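Hilo sobre juntas de azulejo en suelos de uso intensivo. Llevo años reparando las mismas tres patologías y casi siempre vienen de la misma fase de obra.

1/ La junta no es un relleno estético. Absorbe el movimiento diferencial entre piezas y soporte. Colocar a hueso un porcelánico rectificado sobre recrecido joven es firmar el levantamiento.

2/ Ancho mínimo en interior: 2 mm con pieza rectificada. Por debajo el mortero no penetra en todo el canto y queda una costra superficial que salta con la primera limpieza a máquina.

3/ Mortero cementoso CG2 para la mayoría de locales. Epoxi (RG) solo donde hay ácidos, grasas o agua a presión. El epoxi en un pasillo de oficinas es dinero tirado, y luego quitarlo es un suplicio.

4/ Agua de amasado. Se pesa. He visto amasar "a ojo" y sacar cuatro grises distintos en el mismo local. El exceso de agua aclara el tono y baja la resistencia a abrasión.

5/ Para el local de Gullari pedí muestras a Tedunik y a Florkivum en el mismo gris. En seco, indistinguibles. A los 9 días la de Florkivum había aclarado bastante. Elegimos Tedunik.

6/ Limpieza final de obra: desincrustante ácido diluido, nunca antes de que el fabricante lo permita, y mojando la junta primero. Si entra el ácido en junta seca, se come el cemento y deja la arena a la vista.

7/ Pregunta de Cengiz Kahraman por privado: si las rayas oscuras en azulejo blanco son desgaste del esmalte. Casi nunca. Suele ser goma o metal depositado encima.

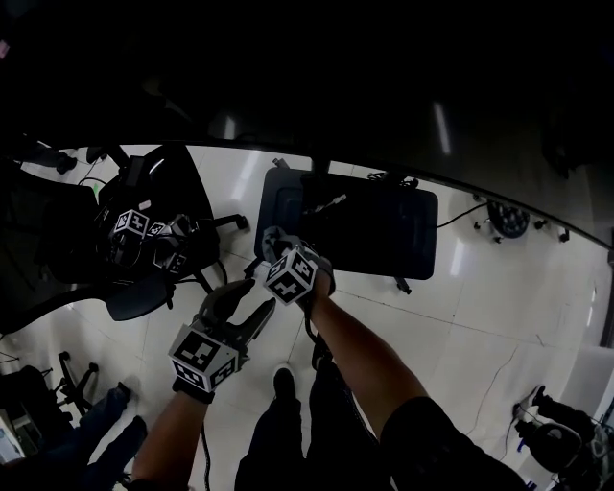 8/ Prueba rápida: goma de borrar blanca en seco. Si sale, era suela o rueda. Si no sale, desincrustante suave y estropajo blanco. El verde raya el brillo - y esa raya sí que no tiene arreglo.

9/ Sellar la junta cementosa: sí, con hidrofugante al agua, dos manos finas. Retirar el sobrante de la pieza antes de que seque o deja velo.

10/ Juntas perimetrales: vacías de mortero y tapadas por el rodapié. En Hyvönen las rellenaron al 100 % y hubo que abrirlas con multiherramienta en todo el contorno.

11/ Mañana subo la tabla de consumos por formato de pieza. Falta revisar el 60x120.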